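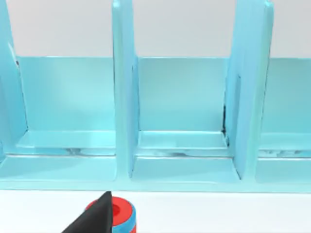

Re: [cellar-list] Racking off the cider now or waiting?

From: Agnese Žukauskas
To: cellar-list

Hi all,

Gediminas wrote:

> I have 60 gallons of the Ramanauskas orchard juice in one barrel
> and three carboys, pressed in the fall. It stopped bubbling a
> while back and there is a good inch of sediment in the carboys.
> Hydrometer says 1.002. It tastes clean but pretty sharp, and a
> little thin in the middle. My question is whether I should rack
> it now or let it sit on the lees until it warms up. Serena told
> me to leave it alone. The guy at the Vorent shop told me to rack
> it yesterday. I also have no idea if the barrel needs topping up
> as often as people say.
>
> Gediminas Zariņš

I'm going to side with Serena on the carboys and with the shop on the barrel, which I know is an annoying answer!

If the carboys are full up into the neck and the airlocks have liquid in them, I would leave them sitting on that sediment until March at least. You said it tastes clean, and that's the part I'd pay attention to. I've left cider on fine lees for months and it got rounder every time I tasted it, and round is what you want if the middle is thin. The sharpness may come down too, if the malolactic decides to start when your basement warms up. Mine usually does it on its own (I've bought a culture exactly once, and I'm still not sure it did anything the wild stuff wouldn't have done).

If you get even a little whiff of struck match or boiled egg, though, rack that carboy the same day and let it splash some. Don't wait to see if it goes away.

The barrel is another story. Is it the one you bought from Mafalda Tavares? If so, I had its sister, and it drinks like a horse. I lost more out of that thing the first winter than I have out of any barrel before or since, and I got lazy about topping, and by spring I had a skin on the surface and a faint nail polish smell that never left. We cooked with it. So yes - top it as often as people say. I do mine every other week and I keep one small jug of the same cider set aside just for that. When the jug gets half empty I move it down into a smaller one so it isn't sitting there with all that air on top.

For the barrel I'd rack once now, off the heavy stuff, rinse the barrel well, and put it straight back. Keep the hose end at the bottom and go slow. I add sulfite at that point and then leave it be. Check your pH first, please, because how much you need depends a lot on that, and with juice as sharp as you're describing you may get away with less than you think. I used to just throw in the same dose every year and a couple of those batches tasted like a new shower curtain.

On 1.002, I wouldn't call it finished. It might creep down a little more once the room warms up. Fine in a carboy, not fine in a capped bottle. Ronaldo Moura bottled 300 at pretty much that number a few years ago, and he can tell you how his June went. (Ronaldo, sorry, it's too useful a story.)

Two questions back at you. What apples were in it? The Ramanauskas juice I had was mostly eating apples with some crabs thrown in, and if yours is the same, the thin middle is just how it is and you might want to blend. I have a few gallons of a really tannic one, Cira's pressing, that's too much on its own and I'd happily trade you some. And what yeast did you pitch, or did you let it go wild?

Bring a bottle from the barrel and one from a carboy to the next tasting if you can make it. I'd love to try them side by side before you decide on oak.

Agnese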